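**Landlord says the deposit doesn't cover "carpet aging", is that a thing??**

Moved out of a 1 bedroom in Ovholm in September. Deposit was $2,945. Got back a check for $2,453 and a sheet with two lines on it: "carpet aging 357" and "cleaning 135". No receipts, no pictures. Carpet was there when I moved in and it wasn't new then either. Lived there 6 years. No pets, no smoking.

Called Kalel (the management company) twice, both times got told to put it in writing. Fine but what do I write? And do I cash the check or does that mean I agree?
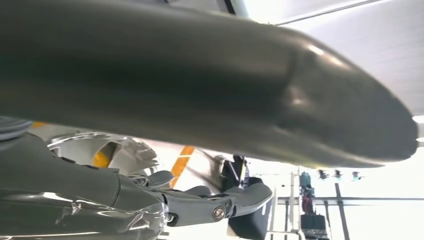 Also I never got a copy of the move in checklist, I signed it at the office and they kept it. Dont know if that matters.

---

**Ovidiu Văduva**

Aging is wear and tear. In most states they can't bill you for it, they can bill for damage, like burns or a big stain. After six years a cheap carpet is worth pretty much zero anyway.

Write a short letter. Your name, old address, move out date, the two charges, then ask for:

- receipts for both
- a copy of the move in checklist
- the age of the carpet

Give them a deadline, two weeks is normal. Send it certified and keep the slip. If they blow you off, small claims. Look up your state's deadline for itemizing too, some landlords miss it and then owe you the whole thing back.

The check: read the back and the memo line first. If it says "full and final" anywhere, hold off and ask legal aid.

---

**grukstead_renter**

same company did this to me, I sent one letter and they refunded the carpet part. not the cleaning tho. I didnt fight it, oven was pretty bad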